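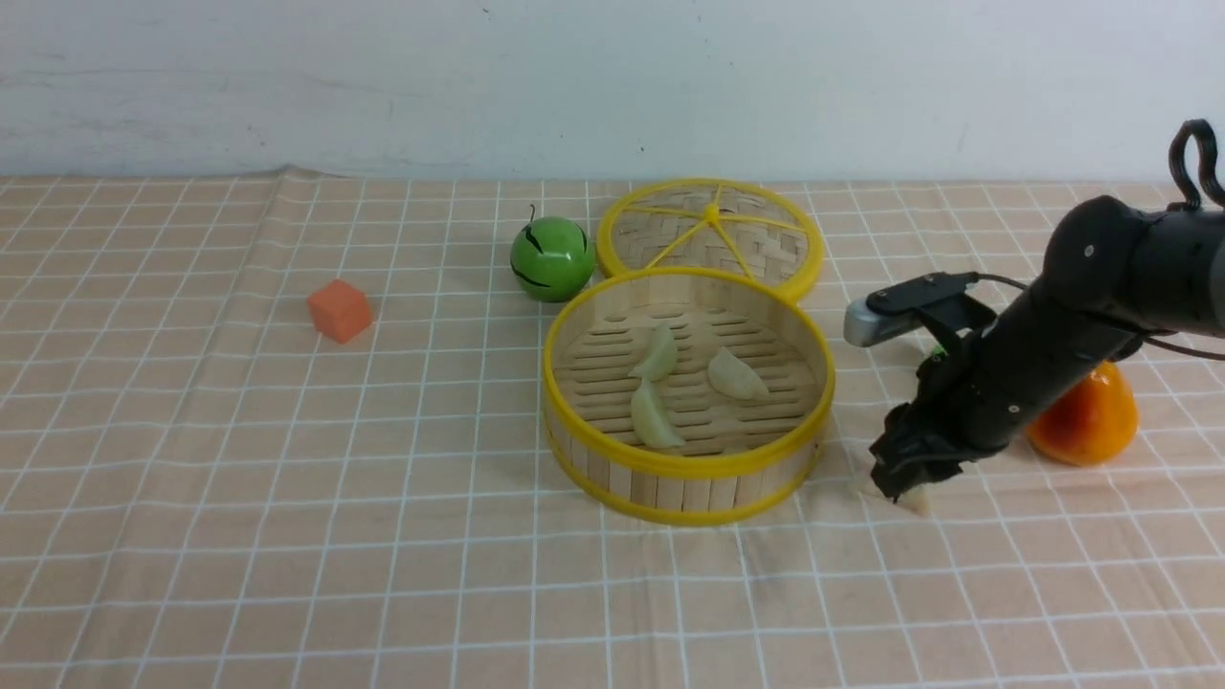
Workshop > Bench notebook > July

July, bench 2. Started 7:40, kettle first.

Nyitrai TV back in again, same one. Ticket 627. Customer says picture drops for a second or so when the soundbar wakes up. Swapped HDMI cable last time, called it fixed, wasn't. So today do it properly.

Set up with the Jutby soundbar on the eARC port, streaming box on port 1, everything at factory defaults. Let it run on a loop with the soundbar sleeping between cycles. Logged 24 wake-ups before lunch. Dropout on nearly all of them, black for a blink then the picture comes back with the volume overlay showing. Turned CEC off on the TV — no dropouts, but then the remote doesn't do the soundbar, so customer won't have it.

Tried the other way, CEC on, eARC off, plain ARC. Clean so far. Only ran it an hour, want it on overnight.

Firmware on the TV is one behind. Did NOT update yet, want the overnight run on the old one first or we won't know which thing fixed it. Please leave it alone. Tape over the USB port is me.

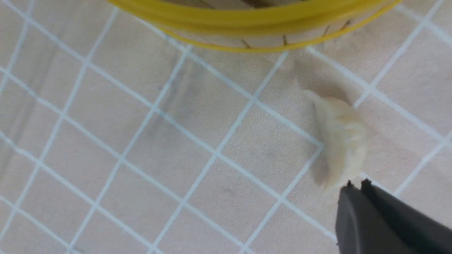 Weditley hub, loses its plugs

Seperate job. Hub pairs fine, all four smart plugs show up, then after a router restart two of them are gone from the app. Plugs themselves still switch by the button.

Router had band steering on. Split the networks, put the hub and plugs on 2.4, restarted the router over and over. Plugs came back every time. Wrote the steps on the back of the job card.

Slowest to rejoin took about 80 seconds, so whoever hands this one over, tell them to wait before they start deleting and re-adding stuff. That's how the first lot of duplicates got in there I think. Cleared the duplicates, renamed the plugs to match the rooms on the customers list.

Left to do: schedule for the hall lamp. It's off by an hour, time zone probably never set.
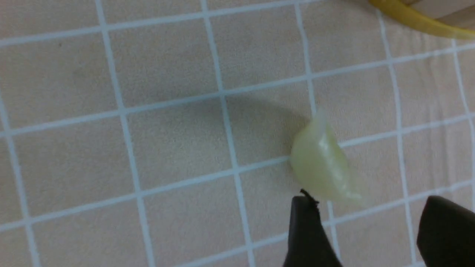

Front counter disagrees on the band steering, reckons the last hub like this came right with a hub update alone and the customer won't want two network names in the house. Fair. Will put steering back on, update the hub, and see if the plugs survive a restart. If they do, go with that and bin my steps.

Also from the counter: the Nyitrai customer wants a call before closing either way. Told them no promise on pickup until the overnight log's in.

Parts: need short HDMI leads, down to the last good one. The one with the bent shell is in the scrap tub, leave it there. Power board for the washer still not in.

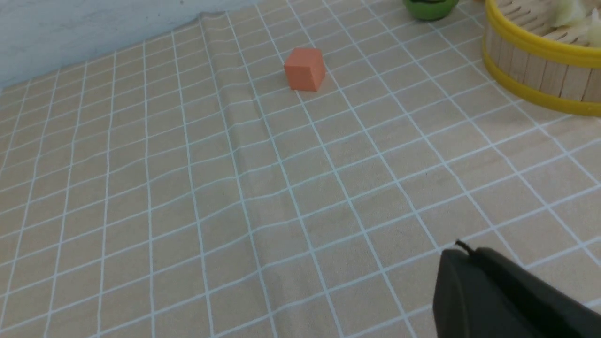 Corin Haddow, bench technician, Sollside

Added 4:15. Plugs survived with steering on and the new hub version. Three restarts, ok. Counter was right. Crossed out the steps on the job card, wrote the hub update under it.

TV still on ARC, no drops since lunch. Loop is running, logger is on the bench laptop, don't shut the lid. Check it first thing, then firmware, then eARC back on and same loop again.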